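Suson 707 single bowl sink – back in stock at Mernora, Clestumside store only for now. Pickup or local delivery.

Deep bowl, brushed stainless, no drainer. Takes a full oven tray on an angle. Comes with clips, seal and waste. Tap **not** included, people keep asking.

- Top mount or undermount, same bowl
- Sound pads allready stuck on underneath
- 28 L to the overflow
- Colour: stainless, no black version planned

Goes well with darker benchtops, speckled ones specially. Cutlery and pans will mark the bottom over time – normal for brushed finish, rub along the grain with a grey pad.

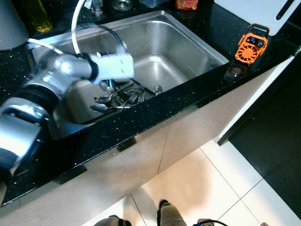

## Fitting

Cut-out template is in the box. Use the template, not the old hole. Undermount in stone – get your stonemason to do it, we dont cut stone. Laminate is top mount only.

Old Pawlak clips won't fit this one. Spare clips sold in packs of 20, ask at the counter.

## Delivery and returns

Local delivery in two working days, kerbside. Check the corners before you sign. Returns unfitted only, in the box, with the waste kit.

Trade pricing: Mehwish Dogar. Anything to do with fitting: Murray Ross, mornings best.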